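Semham port to require advance declarations for bonded goods

Importers who move goods through the bonded warehouses at Semham will have to file their declarations before the goods reach the port, under a rule change that takes effect in November.

The revenue office at the port said the new procedure applies to all cargo consigned to a bonded warehouse, whatever its country of origin. At present, importers have up to seven days after a shipment is landed to lodge the paperwork. Many use most of that time, and the goods sit in the transit shed until an officer can clear them for transfer.

Under the revised rules, a declaration must be in the system at least 24 hours before the vessel berths. Shipments without one will be held in the transit shed and charged a daily storage fee from the first day. The free storage period now offered to bonded cargo will end.

"The law already allows us to ask for this," said Lizelle Oosthuizen, who heads the bonded goods section. "What has changed is that we now have the system to receive the declarations early and the staff to look at them before the ship is in."

The system, called Flundo, was introduced at Semham last year for export permits and was extended to imports this spring. Agents who are already registered for exports will not need to apply again, but they must ask for import access to be added to their account. Those requests are taking up to five working days, the office said.

There are 26 licensed bonded warehouses in the Semham customs area. Most are on the harbor side, with a smaller group on the Gittins industrial estate a few miles inland. They hold goods on which duty has not yet been paid, mainly liquor, tobacco, vehicle parts, textiles and packaging materials. Duty falls due when the goods are taken out for sale in the local market. Goods that are shipped out again are not charged.

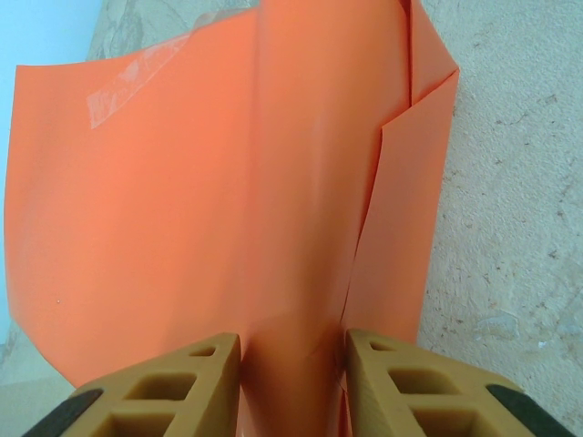
Orange sheet material with a strip of clear adhesive tape.

Warehouse keepers will also face new reporting duties. Each will have to submit a stock return once a month through Flundo, showing opening balance, receipts, removals and closing balance for every line held. Paper returns will be accepted until the end of the first quarter, after which they will be sent back. The return is due by noon on the fifth working day of the month.

Officers will check the returns against declarations and will visit any warehouse where the two do not match. Keepers must be able to produce the stock book and the gate register during a visit. Shortages that can't be explained will be charged at the full rate of duty, plus a penalty.

The office carried out 195 warehouse inspections in the past financial year and found discrepancies in 59 of them. Most were put down to late posting of removals or to errors in tariff classification. In a handful of cases, goods had left the warehouse with no duty paid. Those are still under investigation, and the office would not say which premises were involved.

Riaan Botha, a clearing agent who handles cargo for several of the Gittins warehouses, said the 24-hour limit would be hard to meet on short sea routes. A vessel from a neighboring port can arrive the morning after it loads, he said, and the final invoice is sometimes not ready until the evening.

"On a two-week voyage it makes no difference to us," Botha said. "On the short runs we will be filing on a draft invoice and correcting it later, and every correction has a fee on it."

Oosthuizen said the fee for amending a declaration would be waived until the end of the year. After that, one amendment per declaration will be free if it is made before the goods are transferred. She said the office would look again at short routes once it had a few months of figures -- but there were no plans to exempt them.

Ntombi Hlongwane, who manages a bonded warehouse on the harbor side, said she was more concerned about the monthly returns. Her warehouse keeps its stock records by consignment, while the new form asks for them by tariff heading.

"It is the same stock, but it has to be sorted a different way," she said. "We have asked for a template we can fill from our own system."

A template will be available before the rule takes effect, according to Jacobus Nkuna, the officer in charge of Flundo registration. He said training sessions for agents and warehouse staff would be held at the Jostham customs office at 9 a.m. and 2 p.m. on several dates to be sent out by email. Places are free but must be booked.

The rules on security bonds stay the same. Keepers whose bond is due for renewal before the end of the year should apply in the usual way, on the existing form, with a letter from their bank or insurer.

Goods already in bond when the new rules come in will not need a fresh declaration. They must, however, be included in the opening balance of the first monthly return.

Questions about access to the system can be taken to the registration desk at the Semham revenue office, which is open until 4 p.m.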